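Erkura Countertop Water Filter: Setup and Care Guide
Section 3. First Use and Routine Cleaning

By the Altau Product Support Desk
2018-12-15

Print this page | E-mail this page

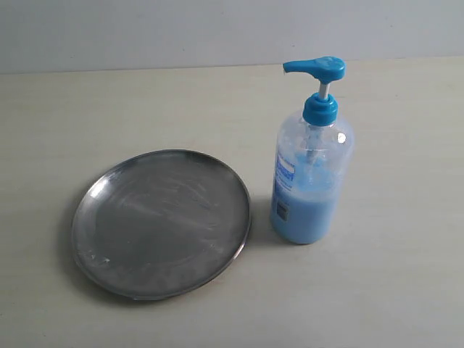
Complete Section 2 (Unpacking and Placement) before you start. The filter should be standing on a level surface within reach of a cold water tap, with the lid off and the cartridge still in its sealed bag.

3.1 Washing the parts

1. Wash your hands with soap and rinse them well.
2. Lift out the upper tank and set it to one side. Remove the float and the spout washer.
3. Wash the tanks, lid and float in warm water with a mild liquid soap. Use a soft cloth.
4. Rinse each part until no foam is left, then rinse once more.
5. Stand the parts upside down to drain. Do not dry the inside of the tanks with a towel.

CAUTION: Do not use bleach, scouring powder or steel wool on any part. Do not put the tanks in a dishwasher.

Note: The cartridge must never touch soap. If it does, replace it. Soap cannot be rinsed out of the filter material.

3.2 Preparing the cartridge

1. Open the bag and remove the two end caps. Throw the caps away.
2. Hold the cartridge under a gentle stream of cold water for about 20 seconds.
3. Submerge it in a clean bowl of cold water, threaded end up, until bubbles stop rising.
4. Push the cartridge through the hole in the upper tank and tighten the wing nut by hand. Stop when the gasket is snug. Pliers will crack the thread.

The Herkley base model uses the short cartridge. The Peñalver model uses the long one, and its wing nut has a left-hand thread. Turn it counterclockwise to tighten.

3.3 Flushing

1. Seat the upper tank on the lower tank and refit the washer and float.
2. Fill the upper tank to the line with cold water and let it run through.
3. Empty the lower tank through the spout and discard the water.
4. Repeat steps 2 and 3 once. Gray or cloudy water is normal on the first fill.

If the second fill is still cloudy, flush again. If the fourth is cloudy, see Section 6.

3.4 Setting the reminder

The reminder in the lid counts hours. It leaves the factory set to 168, or one week, for households that wash the tanks weekly. To change it, hold the button until the number blinks, then press to step up or down by 25. Hold again to save.

Replace the cartridge after 100 fills, or sooner if the flow drops to a drip. The reminder does not count fills. Keep a tally on the card supplied with the unit.

CAUTION: Do not leave water standing in the filter while you are away. Drain both tanks and repeat 3.1 and 3.3 when you return.

Continue to Section 4, Daily Operation.

Last updated: February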